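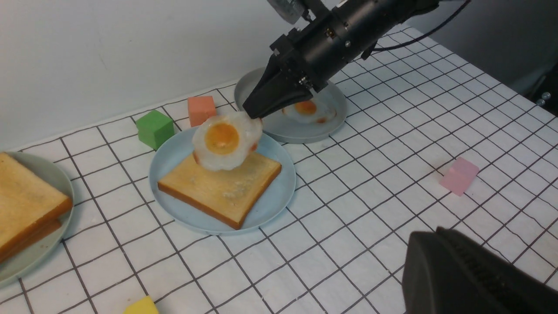 로봇 조작 실습 8주차 유인물
과제 4: 토스트 위에 달걀 올리기

이번 주 과제는 한 문장으로 끝난다. 달걀 프라이를 집어서 토스트 위에 올린다. 사람은 졸면서도 하는 일이고, 작년 수강생들은 이 한 문장에 3주를 썼다. 어려움의 대부분은 집는 순간이 아니라 내려놓기 직전의 몇 센티미터에 몰려 있다. 달걀은 지금처럼 비스듬히 세워진 채로 하늘색 접시 위 토스트에 접근하게 되는데, 이 각도에서 흰자 아래쪽 가장자리를 어디에 먼저 대느냐에 따라 나머지가 정해진다. 접시 뒤쪽의 초록색과 주황색 큐브도 눈여겨볼 것. 경로 계획을 대충 짜는 조는 매년 토스트보다 큐브를 먼저 만난다.

1. 지난주 정리

지난주에는 블록 쌓기를 했다. 블록은 착한 물체다. 면이 평평하고, 어느 쪽으로 잡아도 크게 서운해하지 않는다. 덕분에 모든 조가 통과했고, 몇몇 조는 보고서에 "본 시스템은 일반적인 가정환경에 적용 가능하다"라고 썼다. 이번 주가 끝나면 그 문장을 다시 읽어 보기 바란다.

블록과 달걀 모형의 차이를 파지 관점에서 적으면 다음과 같다.

블록: 마주 보는 평행한 면이 있다. 중심을 잡으면 된다.
달걀: 윤곽이 불규칙하다. 노른자가 볼록해서 깊이 값이 고르지 않다. "중심"이 어디인지 조원끼리도 합의가 안 된다.

윤곽의 무게중심과 노른자의 중심은 일치하지 않는다. 강의 시간에 노른자를 기준으로 삼자는 의견이 다수였는데, 다수결로 정할 문제는 아니다. 두 방식을 모두 시험하고 결과를 표로 낼 것.

2. 작업의 네 단계

(가) 접근. 손가락 끝을 달걀 가장자리 바로 위까지 옮긴다. 접시 테두리가 두꺼우면 손가락이 테두리에 먼저 닿는다. 접시 높이를 상수로 박아 넣은 코드는 접시가 바뀌는 날 운명을 다한다.

(나) 파지. 닫는 힘은 기본값에서 시작해서 조금씩 올린다. 처음부터 최대로 놓고 내려오는 조가 꼭 있다. 그런 조의 달걀은 강의실 반대편에서 발견된다.

(다) 이송. 들어 올리면 달걀은 기울어진다. 이것을 오류로 처리하지 말고 자세 추정에 포함시킬 것. 손목 카메라로 보면 달걀이 토스트의 일부를 가리게 되므로, 목표 위치는 들어 올리기 전에 저장해 두어야 한다. 가려진 다음에 토스트를 찾기 시작하면 시스템은 옆 접시의 토스트를 찾아내고 매우 기뻐한다.

(라) 배치. 아래쪽 가장자리를 먼저 토스트에 대고, 손목을 눕히면서 손가락을 연다. 공중에서 놓아도 가끔은 성공한다. 가끔 성공하는 방법은 채점 시간에 성공하지 않는다.

3. 좌표계에 대하여

테이블의 격자무늬는 장식으로 오해받는 일이 많다. 격자 교점은 보정용으로 쓸 수 있고, 손목 카메라에서는 원근 때문에 가까운 칸이 크고 먼 칸이 마름모처럼 눌려 보인다. 영상 속 칸의 변 길이를 그대로 거리로 환산하지 말 것. 작년 보고서 가운데 토스트의 한 변이 30센티미터라고 주장한 것이 있었다. 부럽기는 했다.

보정 순서:
카메라 내부 파라미터를 불러온다.
격자 교점을 8개 이상 고른다. 한 줄에서만 고르면 안 된다.
손목을 다른 자세로 옮겨 같은 과정을 반복한다.
재투영 오차를 기록한다. 오차가 0이 나왔다면 축하할 일이 아니라 코드를 다시 볼 일이다.

4. 데이터와 학습

조마다 Dewulf 서버에 3000개 프레임까지 저장할 수 있다. 이 중 1000개는 검증용으로 떼어 둔다. 검증용 프레임을 학습에 섞으면 성능이 눈부시게 좋아지는데, 조교들은 눈부신 성능을 보면 폴더부터 연다.

시연 데이터를 모을 때는 배치를 매번 바꾼다. 토스트의 방향, 접시의 위치, 블록의 자리를 모두 바꿔야 한다. 토스트를 항상 같은 방향으로 놓고 학습한 정책은 토스트를 배운 것이 아니고 자리를 외운 것이다. 학생들에게서도 흔히 관찰되는 현상이다.

실패한 시연도 지우지 말고 따로 표시해서 보관한다. 보고서의 절반은 거기서 나온다.

5. Nimley 시뮬레이터 사용 시 주의

Nimley에서 달걀은 강체로 모델링되어 있고 마찰 계수가 다소 너그럽다. 시뮬레이터에서 백발백중인 정책을 그대로 실물에 올리면 겸손을 배우게 된다. 마찰 계수를 넓은 범위에서 무작위로 바꾸어 학습하고, 조명도 함께 바꿀 것. 노른자처럼 윤기 있는 표면은 조명에 따라 색이 크게 달라져서, 색만으로 만든 분할 마스크는 저녁이 되면 달걀을 잃어버린다. 토스트 껍질의 갈색과 흰자 가장자리의 갈색 얼룩을 같은 물체로 묶는 실수도 잦다.

6. 제출물

배치 성공 여부를 시도별로 정리한 표
파지 기준점 두 가지(윤곽 중심, 노른자 중심)의 비교
실패 유형 분류와 대표 영상
코드. 주석에 감정 표현은 자제할 것

성공의 기준: 손가락이 완전히 떨어진 뒤 달걀이 토스트 위에 머물러 있어야 한다. 노른자가 위를 향해야 한다. 뒤집힌 달걀은 반숙이라고 주장해도 인정하지 않는다. 블록을 건드렸으면 감점, 접시를 밀어냈으면 그 시도는 무효다.

7. 공개 시연

학기 말 공개 시연은 Deltthorpe 관 1층에서 토요일에 한다. 조별 8분이며, 준비 시간이 포함된다. 케이블이 팔 동작에 걸리지 않는지 손목을 끝까지 돌려 보고 시작할 것. 비상 정지 버튼을 누를 사람을 미리 정해 두고, 그 사람에게는 발표를 시키지 않는다.

우수 조는 Tronemar 학생 대회에 추천한다. 올해 대회 종목은 샌드위치로 알려져 있다. 빵이 한 장 더 늘어나는 것뿐이라고 생각하는 조는 2절의 (라)를 다시 읽을 것.

다음 주 읽을거리: 교재 중 접촉이 있는 조작에 관한 장. 연습문제는 짝수 번호만 푼다. 홀수 번호는 답이 뒤에 있다.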